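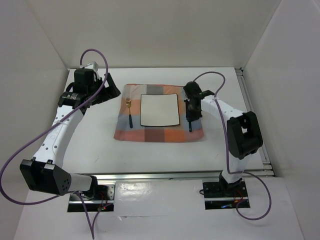

How to read a joint statement after talks

By Fung-ping Man
Updated August 10, 2025

Quick guide, written between deadlines. For anyone who has to make sense of a communique the same night it drops. I'm using the Nomport text from May as the running example – the one on the fishing line between Umow and Sikora. 3,660 words, 16 paragraphs. Long for what it says.

What you need

The new statement. The last statement by the same parties. Both sides' own press releases. A text compare tool, any free one will do. Coffee.

Step 1. Get the real text

Not the wire summary, not the quote somebody posted. Go to both foreign ministry sites and save a copy from each. Save it right away, pages get swapped overnight. If there are two language versions, note which one is marked as authentic. Sometimes both are. Then you have to read both, or find someone who can.

Step 2. Check what kind of paper it is

Joint statement = both agreed to the wording. Chair's summary = the host wrote it and the others may not like it. Press release = one side talking. People mix these up constantly and then report a "deal" that no one signed. Nomport was a joint statement, but the annex was a chair's summary. Easy to miss, the label is in small type at the top of the annex.
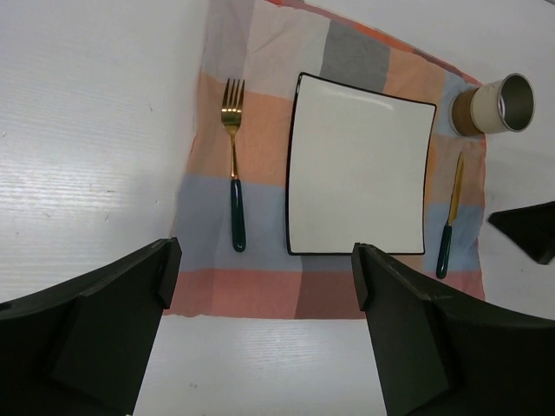
Same goes for anything called a "readout." One side's memory of the meeting, tidied up. Useful, but put the name of the side in your first sentence.

Step 3. Underline the verbs

Go down the page with a pen. Verbs only.

"Agreed," "decided," "will" – strong.
"Reaffirmed" – old news, already said last time.
"Noted" – somebody brought it up and the other side didn't want it.
"Exchanged views" – they argued.
"Frank" – they argued a lot.

In the Nomport text, "will" shows up in the patrol boat section and hardly anywhere else. So that's your story. Everything about freindship and shared waters can wait.

Step 4. Compare with the last one

Paste old and new into the compare tool. Look for what's gone. The earlier text, from Pondurcombe, had "without preconditions" in the opening. Nomport dropped it. No one mentioned this at the podium. A missing phrase usually took longer to negotiate than the ones still there, so give it a line in your piece.

Moved paragraphs count too. If prisoners were near the top and now they're under "other matters," write that down. 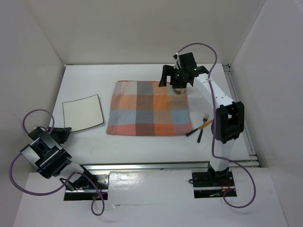
Step 5. Put the two press releases side by side

What does Umow brag about? What does Sikora skip? Where both brag about the same thing, it's probably solid. Where only one does, call and ask. Keep the question short: "Do you read this line the same way they do?" A non-answer is worth quoting.

Step 6. Find the dates

A promise with a date is a plan. "At an early opportunity" is not a date. "In due course" even less. List every deadline in the text and put them in you calendar now, while the page is open. Set a reminder a week ahead for each.

Step 7. Write it up

Lead with the strongest verb. Then the missing phrase. Then what each capital says it means, with names and titles. Background last, two paragraphs tops. Link to the full text on both sites, plus your saved copies if your editor is ok with it.

If you're stuck on a term, the ministry's protocol office will often explain it on the phone. Ask before 5, they go home.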